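Imprimer cet article
Envoyer par e-mail

Rechercher sur le site OK

Un robot pour faire les chambres, à condition de l'attendre

Adosstead loue aux hôteliers une machine censée contrôler les chambres entre deux clients. Nous l'avons suivie dans un établissement de 98 chambres. La démonstration est séduisante, le devis l'est moins.

La brochure promet « l'inspection autonome de la chambre ». Le mot inspection est bien choisi, car il laisse entendre beaucoup et engage peu. Le robot d'Adosstead ne fait pas les lits, ne passe pas l'aspirateur et ne change pas les serviettes. Il entre, vérifie que les objets prévus sont à leur place, ramasse ce qui traîne sur les tablettes basses et remet l'ensemble en ordre. Le reste demeure l'affaire du personnel d'étage, dont la brochure ne parle qu'en dernière page.

L'offre, baptisée Zireck, comprend la machine, le logiciel et une assistance à distance assurée par un sous-traitant, Imex. L'hôtelier ne possède rien : il paie un abonnement, auquel s'ajoutent 1000 euros de mise en service par étage. Pour ce prix, un technicien vient enregistrer chaque type de chambre, meuble par meuble. Déplacez un fauteuil pendant l'hiver et il faudra reprendre l'enregistrement. Cette seconde visite est facturée, ce que le commercial précise volontiers quand on lui pose la question.

Sur le terrain, les ennuis commencent près du lit. Les hôtels aiment les petites tables rondes, les recoins, les fils. Pour une main humaine, prendre une télécommande sous un plateau ne demande aucune réflexion. Pour une pince, il faut passer sous le meuble, éviter les pieds et ne rien accrocher au passage, surtout pas le cordon spiralé d'un téléphone qui pend devant.

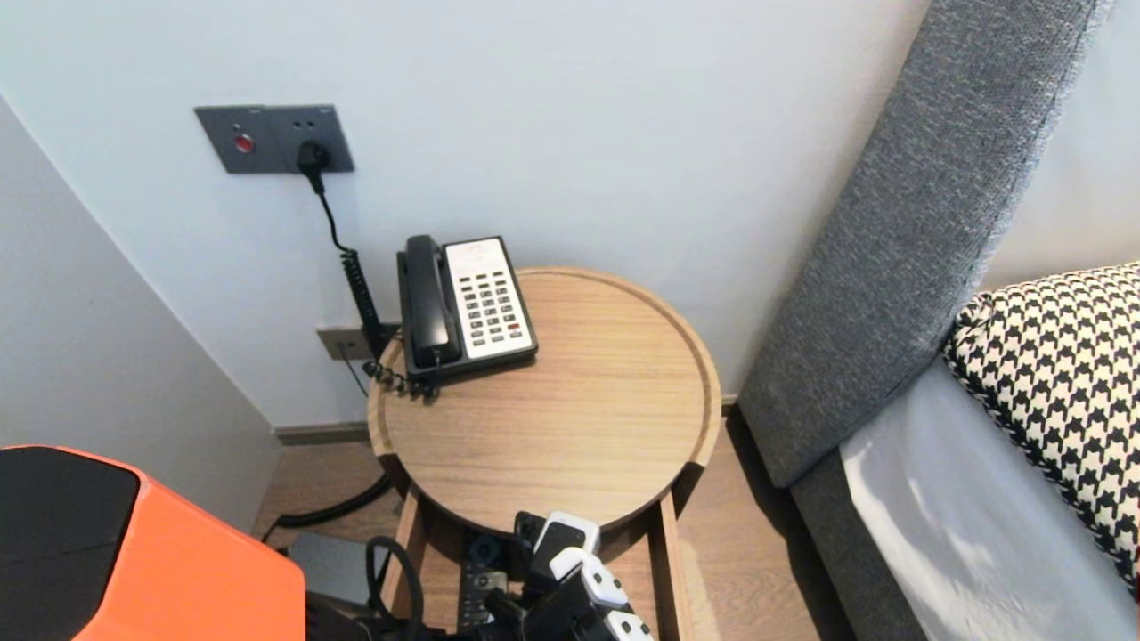 Par Wajid Mirani

Adosstead annonce un contrôle complet en 8 minutes. Le chiffre figure partout, sur le site comme sur la carte de visite du commercial. Il vaut pour une chambre simple, déjà enregistrée, porte ouverte et rideaux tirés. Dans les chambres d'angle, où la table de chevet se retrouve coincée entre le mur et la tête de lit, j'ai vu la machine s'interrompre, reculer, recommencer. Pendant ce temps, la gouvernante avait terminé la chambre voisine.

Il faut lui reconnaître une qualité : la prudence. En une matinée, le robot n'a rien renversé devant moi. Il avance lentement, s'arrête dès qu'il doute et réclame l'aide d'un opérateur d'Imex, qui prend alors la main depuis son écran. Le procédé est raisonnable. Il l'est un peu moins de vendre cela sous le mot « autonome ». Combien d'appels par étage et par jour ? La société invoque des situations trop variables pour donner une moyenne. Elle en a pourtant trouvé une pour la durée du contrôle.

Autre chiffre mis en avant, les 80 % d'anomalies repérées lors des essais internes. Reste à savoir ce qu'on appelle une anomalie. Une télécommande rangée sur la tablette du bas plutôt que sur le plateau en est une, nous dit-on. Un combiné mal raccroché aussi. Une ampoule grillée, non, car le module d'éclairage est en option. Les taches sur la moquette attendront une mise à jour prévue pour août.

Le groupe Rajput, qui exploite l'hôtel visité, ne regrette pas son essai. Sa direction y voit un moyen de documenter l'état des chambres et de trancher les litiges avec les clients. L'argument se défend – encore que des photos prises par le personnel rempliraient le même office pour une fraction du prix. Quant aux employés, ils ont surtout appris à préparer le passage du robot : dégager l'allée, relever le couvre-lit, pousser la valise oubliée. Ce travail n'apparaît dans aucun tableau de rentabilité.

L'abonnement court sur trois ans, sans clause de sortie la première année. Les établissements aux chambres strictement identiques y trouveront peut-être leur compte. Les autres feraient bien d'exiger une semaine d'essai dans leurs pièces les plus biscornues, avec le relevé des appels à l'assistance en annexe. Adosstead dit étudier la demande au cas par cas.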